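Where Does Dust Come From? (And Why Does It Love Corners?)

Hi, I'm Felicidad! Last time I wrote about soap bubbles, and one of you asked me a really good question. Why is there always fluff in the corner, even when you swept it the day before? I love this question, so off we go.

First up, what is dust? It's a mix of tiny bits of heaps of different things. Some of it is fibres from your jumper, your socks and your doona. Some is soil that came in on your shoes. Some is pollen, or crumbs, or hair (yours, or the dog's). And yes, a little bit of it is your skin! Your body makes new skin all the time and lets go of the old bits. Gross? Maybe. I think it's pretty amazing.

Now for the corners. Out in the middle of a floor there's a lot going on. People walk past, doors swing open and the air gets pushed about. Every little puff of air can give a bit of fluff a ride. But when it gets to a corner, the walls block the way and the air slows down. The fluff drops, and there it sits. Then more fluff comes along and tangles up with it, and soon you've got a dust bunny.

Grooves are even better at catching things than corners. A groove is a long, skinny dip, like the track a sliding door runs in. Small things roll or tumble in, and the sides stop them getting out again — a bit like a gutter at the bowling alley.

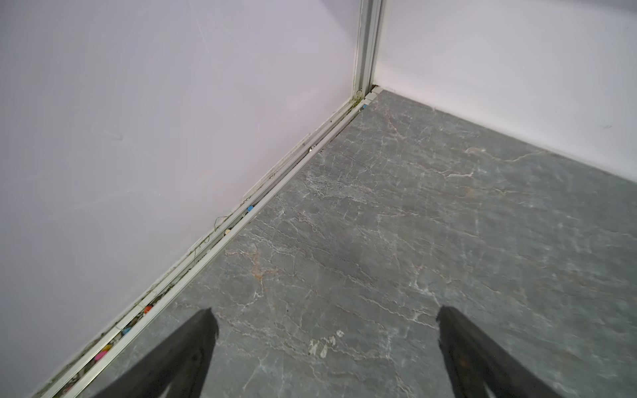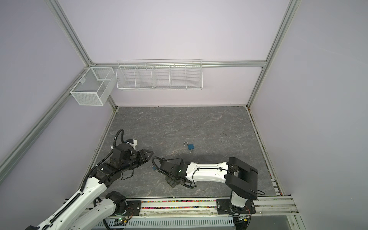 Both of these have metal rails with little colourful bits caught in a channel, and the first one has dust and hair in there too. Imagine trying to get all that out with your fingers!

Be a Dust Detective

You'll need a torch, a dry paintbrush, a sheet of white paper and a magnifying glass if you've got one. Ask a grown-up which spots are okay to poke about in, and stay away from power points.

Pick a corner or a window track. Turn the room light off, put your torch down low and shine it sideways along the floor. Even tiny specks make long shadows this way, so you'll spot things you'd never see with the big light on!

Then brush your dust gently onto the paper and have a good look. Can you find a hair? What colour are the fibres, and do they match anyone's socks? My friend Ott tried this behind his couch and found a bead from a necklace he broke when he was eight.

So How Do You Get It Out?

A broom is great on flat floors, but the bristles are often too fat for a groove. Use your paintbrush (or an old toothbrush) and sweep along the groove towards one end, then scoop up the pile. A slightly damp cloth is good for whatever's left, because dust sticks to water and can't float off again. Wash your hands when you've finished, and give the brush a rinse too.

If you find something weird, draw it and send it in — I'll put my favourites up in August.

14 comments
19 shares

More from Felicidad
Why do bubbles pop?
What makes a marble roll so far?
Why do socks stick together in the dryer?
How does a sponge hold water?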